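Housekeeping Tools: Long-Term Reviews
Home | Reviews | Staffing | Laundry | Archive | Contact
Last updated: January
Print this page | E-mail this page

Zustine Room Assist, reviewed after 5 months
By Pranab Marikar

I run housekeeping at the Prellia, which has 39 suites and the kind of furniture guests photograph before they've put their bags down. When our owners told me we were getting two Zustine units for trash and floor pickup, I expected a rough winter. I was wrong, and I'm happy to say so!

The job we gave them is narrow. A unit goes in ahead of the attendant, gathers what's been left on the floor, deals with the bin and moves on. Beds, bathrooms, dusting and anything breakable stay with people. Setup took an afternoon, and most of that was deciding where the chargers should go.
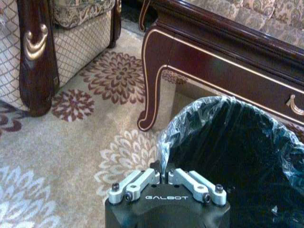 My staff are the ones I watched most closely. The pickup round used to mean bending and reaching all morning, and by two o'clock you could hear it in how people talked to each other. Our suites make it worse than it sounds – a curved table leg with a scrolled foot, a carved chair post, a bin right beside them with its clear liner bunched over the rim, and big maroon flowers all over the carpet to hide a dropped earring back. Attendants now start with the bed and finish with time to check the room properly. No one's hours were cut, which I asked for in writing before I signed anything.

Gripes? A few. The alert tone is shrill, and the tablet app logs you out if you so much as look away. We had 247 alerts in the first month, most of them for curtain tassels (Zustine fixed that in an update). Training is also thinner than it should be. Two of my longest-serving people wanted to know who answers for it if a chair gets scratched, and the manual had nothing for them. We wrote our own page.

I also tried the Stetholm cart, which is quieter and cheaper but only hauls linen. For pickup I'd take the Zustine again – and my team has already asked for a third.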